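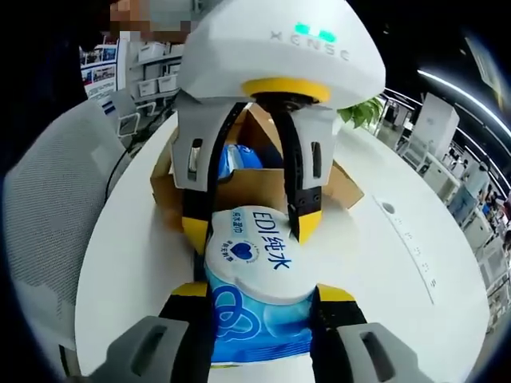 Kosthorpe, August

Wet wipes, a thread. I keep one soft pack per room and I have opinions about how they are stored, opened and thrown out. Posting them in order so I can stop retyping them.

1/ The pack held between the grippers by the white round table is the kind I mean: soft plastic wrap, white at the top, blue swirls at the bottom, "EDI纯水" in large dark blue characters. 纯水 is "pure water." EDI is usually electrodeionization, a way of taking dissolved ions out of water with resin, membranes and a current.

2/ What that tells you: something about the water. What it does not tell you: what else is in the liquid. Wipes generally carry a preservative, because wet fabric in a closed bag grows things. Read the ingredient panel for that. The front of a pack is advertising.

3/ Low-ion water is relevant to one household job, and that is residue. Minerals in tap water dry as spots on glass and dark plastic. If a wipe leaves a haze anyway, the cause is the additives. Follow with a dry cloth. I use a Brallow microfiber, washed without softener.

4/ Storage. Flat, label side up. Stood on end, the liquid migrates down through the stack and the top sheets go dry first. If a pack has been standing in a door pocket for a while, lay it flat overnight before you judge it.

5/ A soft pack flexes when you pick it up by the ends, and the wrap creases. Creases are harmless in the middle of a panel. Near a seam they are where the leaks start. Check the seams before a pack goes into a bag with paper in it.

6/ The resealable flap fails before the wipes run out. Lint on the adhesive is the usual reason. Press the flap from the hinge toward the free edge and keep fingers off the glue. When it stops holding, the whole pack goes in a lidded box.

7/ The lidded box, as asked for every time I post this: Hjaltested, the shallow one with the gasket. Inside length has to beat the pack by a finger width or you end up folding the ends. The Pernix box is cheaper and the lid bows. I own both. The Pernix now holds batteries.

On weight, for those who want a number. I put a fresh pack of my usual brand on the kitchen scale: 300 grams with the wrap. Left in the room with the flap open for 5 days, it had lost 93 grams. Flap closed, same room, same number of days: 7 grams. One pack each, so treat it as a rough result.

Reviving a dried pack: people add tap water. This dilutes the preservative and puts the minerals back. If you do it, use distilled, add a little, and finish the pack on floors and window tracks within a day or two. Do not put it back in the diaper bag.

Disposal. Wipes go in the trash. Not the toilet, whatever the pack says. I have had the cleanout open on my own line and will not be taking questions on this point.

Dwight Pelletier asks whether they are safe on a lacquered tabletop. Test underneath first. Plain water wipes are usually fine, alcohol ones can cloud the finish. Either way, dry it after. Leaving a damp pack sitting on lacquer is worse than the wiping.

Dwight also asks about screens. Dry cloth first, then a wipe if the maker allows it, then dry again. Keep liquid away from the speaker holes.

Correction to 4: label side up assumes the opening is on the label side. Some packs have it on the back. Opening up, in all cases.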